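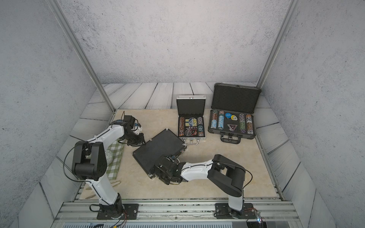

Case closed.

Astunari: frequently asked questions
Posted Sat 25 March by Malachy Mac Mathúna

We use cookies to remember you were here. By continuing to read you agree to be remembered.

What is Astunari?

A monthly night of drone, slow synthesiser music and the kind of folk that has had the tunes taken out. It happens upstairs at the Priten, which used to be a carpet showroom and still has the acoustics of one. This is excellent for drone and terrible for anyone hoping to start a chant.

Is there a band called Astunari?

There was. They played our first night, split up in the van going home and left us the name. If you are looking for their records, so are we.

What time does it start?

Doors are at 1630. Yes, in the afternoon. Our licence upstairs is an early one, and some of the sets are long. The first act goes on when the first act has found the right cable.

How much is it?

£10 on the door or in advance. There is no booking fee as we haven't worked out how to add one.

Will it sell out?

The room holds 178 and we have filled it twice: once for Midtbø, and once when it was hailing. For most nights you can turn up. For Midtbø you should buy ahead, and you should do it on the morning tickets go up, not the evening, and you should not write to me in the evening.

Is Midtbø coming back?

We'd like that very much. Talks are going on at the pace you would expect from somebody whose last album was one chord. January was mentioned, though not which one.

How loud is it?

It varies. Ralix is loud enough that you will feel it in your fillings. Others are so quiet that we switch the beer fridge off during the set. There are free earplugs in the bowl by the door. Please take a pair and please don't put them back afterwards.

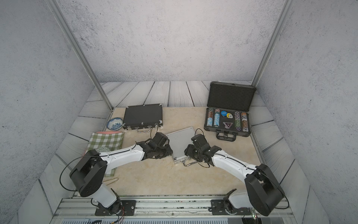

Stacked and ready, lid up.

Can I talk during the sets?

You can, in the sense that it is physically possible. The bar downstairs is warm, well lit and full of people talking, and your hand stamp will get you back up again. We don't shush anyone. People turn round and look at you with great sadness, and most find that this does the job.

Are there seats?

There are chairs along both sides and a patch of carpet in the middle, where the regulars lie down. If you lie down, please keep your feet out of the aisle. If you fall asleep, that's fine, and several of our performers take it as a compliment. Snoring is judged case by case. We once had a man who was in key.

Can I bring my children?

Under-16s are welcome with an adult until the last act. Children tend to be very good at this music for ten minutes and then very bad at it, so sit near the door. We have ear defenders in small sizes behind the merch table.

Is the venue accessible?

There is a lift, it goes to our floor, and it works. There is one step up to the stage and none anywhere else. The accessible toilet is on the same level as the gig. If you need a chair kept for you, or a particular spot away from the speakers, write to us by the day before and it will have your name on it. Carers get in free.

Do you sell records?

The artists do, from the table on the left as you come in. Most take cards now. Ralix takes cash only and has never been known to have change, so consider buying two tapes. The live tape of the second night is gone and we aren't pressing it again – the master has a hum on it that three reviewers praised and none of us put there.
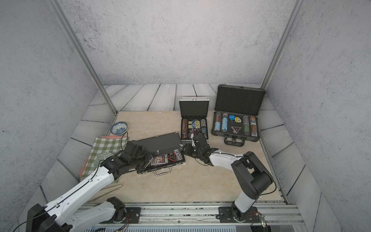 While we're on merch, the T-shirts do come in large. They came in large and small, in fact, with nothing in between, and we have plenty of small. The grey ones shrink. The black ones turn everything else in the machine grey, so between the two you will end up with a set.

Can I record the gig?

Audio, yes, if the artist is happy. Ask them before the set and not during it. Phones are fine for a quick photo with the flash off. Nobody has ever watched a forty-minute phone film of a man adjusting a filter, and that includes the man.

How do I get to play?

Send us one link to one piece of music, with a line saying where you live and how many plug sockets you need. We listen to everything, usually on the bus. Replies take a month or so. We pay every act the same share of the door, and there is soup.

Please don't send a biography in the third person. We know it was you.

What sort of soup?

Lentil.

Can I get a refund?

Up to the day before, yes, no reasons needed. After that you can pass your ticket to a friend or move it to another month. "It was all one note" isn't grounds for a refund. It's on the poster.

How do I get there?

The Priten is two minutes from the bus station, above the shop that sells lampshades. Use the side door. The front door belongs to the lampshade people, who have been very patient.

Sign up to the Astunari newsletter! One email a month, sometimes fewer. Enter your email address. Unsubscribe at any time.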